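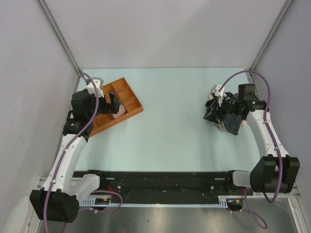

Dament compartment tray, orange
From the Vurnton small storage range

The Dament is a shallow tray for the small things that otherwise travel from one drawer to another. Thin walls divide it into small compartments, and a raised rim goes around the edge so that a sock or a button does not roll away when you lift it. We sell it for wardrobes, for chests of drawers, for sewing tables and for the children's room, but many customers write to us that they use it in the hallway for gloves and keys.

Colour: orange
Shape: rectangular
Suitable for: socks, handkerchiefs, doll clothes, hair bands, ribbons, small sewing supplies
Sold: singly or as a set of 2
Weight the tray may carry: 900 g
Care: wipe with a damp cloth, do not put in the dishwasher

What fits inside

The compartments are made for small and soft things. A baby sock, a handkerchief, a face cloth folded small or a hair band goes in without pressing. For a pair of adult winter socks the compartment is too narrow, and we recommend the Shek, our deeper tray, which has fewer divisions and higher walls.

You do not need to fold. This is what our customers with small children like most: a little cloth can be bunched and dropped into its place, and it stays there until it is wanted. If you prefer to roll, roll loosely, so that you can take the piece out again with two fingers. Things which are packed too tightly pull their neighbours out with them.

Buttons, press studs and needles may of course be kept in the tray as well. Please remember that it has no lid. Where small children live in the house, put it in a high place or in a drawer which they cannot open.

How to use it in a drawer

Measure the inside of your drawer before you order, not the front. The front of a drawer is often wider than the space behind it, and most of the trays that come back to us come back for this reason. The exact outside measurements are printed on the size sheet, which you can ask for by e-mail and lay in the drawer to try.

Begin with an empty drawer. Put the tray in first, then fill it, and lay the larger pieces of clothing beside it. If the tray slides when you open the drawer, a piece of non-slip mat under it is enough. We offer the Ulta mat, 40 cm wide, which can be cut with household scissors. It is not included.

On a table the tray needs nothing under it. You may turn it at an angle if this is more comfortable for your hand — when sorting a basket of small washing it often is, for the far corners come closer to you.

Sorting with children

Several nurseries have bought the Dament for tidying games. One child chooses a cloth, another child finds the compartment. Start with a few pieces and leave the other compartments free; a full tray is difficult for small fingers. Orange is easy to see on a pale table, and this was our reason to keep the colour when we renewed the range in October.

Cleaning

Take everything out and shake the tray over the sink. Wipe it with warm water and a little washing-up liquid. For the corners of the compartments a soft toothbrush is the best tool. Do not use scouring powder, it makes the surface dull. Let the tray dry fully before you put textiles back.

Delivery and returns

The tray is sent in a flat carton, without plastic film. Orders which reach us before noon leave our warehouse the same day, except on Sunday. You have 20 days to send the tray back if it does not fit, and it should be clean and without stickers. The return label lies in the carton under the tray, so please look there before you throw the carton away.

Questions we often receive

Can two trays be stacked?
They can be placed one on the other for storage when they are empty. With things inside we do not advise it, as the upper tray may slip on soft contents that stand higher than the rim.

Can the inside walls be removed?
No. They are fixed. If you need larger spaces, please see the Shek.

Is there another colour?
At present only orange. A grey tray was in the range before, and single pieces are sometimes to be found in our remainders list.

Can I write on it?
Pencil comes off again with a cloth. Felt pen usually does not. For labels we suggest paper tape on the rim — it can be changed when the children grow and the contents are different.

Goes together with

Shek deep tray
Ulta non-slip mat, cut to size
Dament set of 2, orange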